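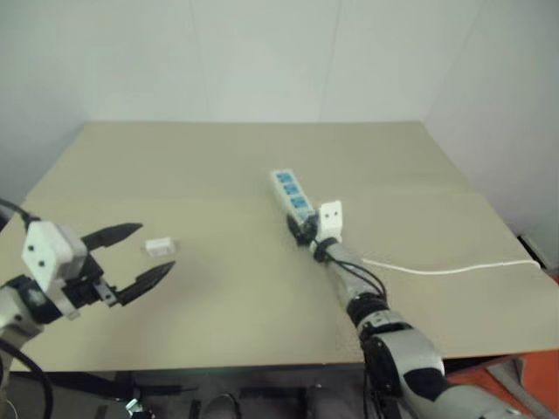 Ionuț Voicu reckons anyone who can't fold a fitted sheet should simply own one sheet and wash it in the morning. Fair enough, but August in Totinville doesn't dry anything by bedtime, so we fold.

Turn the sheet inside out and put a hand in each of two top corners. Flip one corner over the other so they nest. Do the same at the bottom, swearing as needed.

Lay it on a table, elastic facing up, and fold the ragged sides in until you've got something resembling a rectangle - squint if you must. Then fold in thirds, twice. 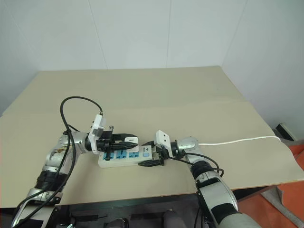

Tabletop with a white power strip.

A 50-50 cotton blend behaves better than linen, which never behaves. Stuff the whole set inside its own pillowcase and shut the cupboard quickly.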